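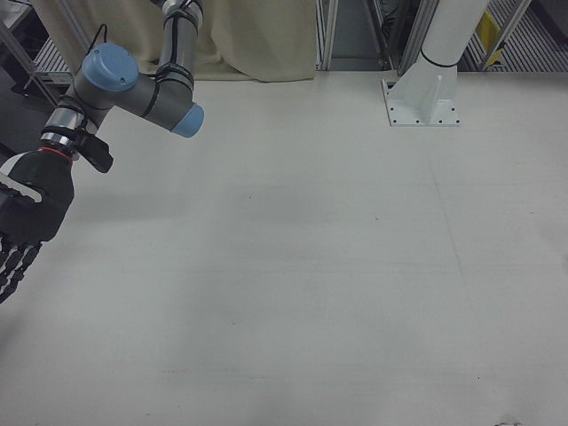
Up way past midnight, no regrets. We finished season 2 of Iltthorpe! I know I said I'd save the last couple for when Ott came over but Heloísa texted "are you ready" with the little siren and that was the end of my willpower.

OK so. The Cekov family. I have spent all season telling people at work that Marta Cekov was going to be the one who left the inn, and she did leave, and I still yelled at the TV when she got on the ferry. She took the dog! She left the boys and took the dog! And then the camera stays on the old man in the kitchen for ages with the radio going and he just keeps buttering toast, slice after slice, a whole stack of it. I don't even like that character and I was a mess.

What I love about this show (and I've tried to explain it to Mom, who thinks it's the one with the bakers) is that they film it like one of those family reality things, with the interviews on the couch and everything, but it's all scripted, and by now the couch interviews have become the saddest part. In the first season they always sat all squashed together. Tonight it was the father by himself with a cushion on either side. Heloísa spotted the cushions before I did and sent me a photo of her own TV screen, very blurry, with a circle drawn on it.

Then I read the recaps in bed, which was a mistake because it got me all wound up. The Dosell one called the season "slow." Slow!! The harbor auction episode alone had more going on than most shows get through in a year. I left a comment. It ran long. I'm comment number 678 so I doubt it will be read by a living soul but I feel better. Somebody above me wants the whole Kalniņš storyline cut, the neighbors with the boat, and I would fight that person. Mrs. Kalniņš coming over with the soup and refusing to sit down is the best acting on television right now.

Ott called at lunch and I had to pretend I hadn't seen it. I lasted maybe a minute. He asked how my night was and I said "fine, no ferries" and he groaned so loud I heard his office mates laugh. He's forgiven me on the condition that I watch both episodes again with him and keep my face still. I can do the first part.

He also says there are 16 episodes coming next season, up from ten, and he read it somewhere decent so I'm choosing to believe it. More time at the inn! More of the sister, please, she had one good scene all year (the phone call in the car wash, my God) and then she was off at college again.

Heloísa wants to do the 300-piece puzzle of the harbor that they sell on the show's site. I said we're grown women. Then I looked at it and it has the ferry AND the dog in it, so we're splitting the cost.

Need to get dish soap and call the dentist back. Ott's coming at seven and he's bringing dumplings. I have to remember to put the recap tabs away before he sits down at my laptop, and to not hum the ferry music, which I've been doing since I woke up.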